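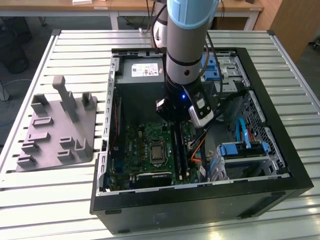
Skonodar safety and setup pack for small arm cells - review

3 stars out of 5

Quick one as I'm meant to be on the bench again by two. Bought this for our PC strip-down cell after Starnolach said we couldn't run another batch without written rules. Fair enough. It's a ring binder, a set of laminated cards, a tape kit for marking the floor and a login for the templates.

What's good. The risk assessment forms are in plain English. You fill in task, tool, part, who can reach what, done. Took me a Sunday morning for the lot. The section on fingers and pinch points is the best I've read, short, and it makes you write down the gripper force instead of just ticking "low". Same for cameras on the wrist: treat camera and bracket as part of the tool, measure the reach with it fitted. We hadn't. Our numbers were wrong.

Also good: the page on opened machines. Mains lead off and out of the room before the side panel comes off, power supply never opened full stop, drives logged by serial before anything touches them. Loose cables tied back or written up as a snag hazard. A SATA lead lying across a case is just the sort of thing a gripper finger finds. That card is now on the wall.

Not so good. The static chapter is 2 pages and one of them is a diagram. If you're working over bare motherboards you need more than "wear a strap". What about the fingertips? The fixture plate? Ours is 3D printed and there's not a word on printed plastic anywhere. Had to write our own rule and I'm not sure its right.

Floor tape went down fine on vinyl, lifted at the corners by March. The speed card assumes everyone has a fence. We dont. It does say to drop to slow mode when somebody is inside the line, but you have to dig for it, section 3, near the back, under "visitors" for some reason.

Templates: fine in Amini, a mess in anything else. Columns all over the shop. Support replied in 2 days, polite, sent the same file again.

Price. £360 is a lot for paper and tape. The Mulska pack is cheaper but reads like it was written for car plants, and I gave up on it half way through the glossary.

Would I buy again? For a first cell yes. Second cell, I'd copy my own forms and buy decent tape.

Edit: they've emailed to say a longer static chapter is comming in the next version. Will up it to 4 if it covers fixtures.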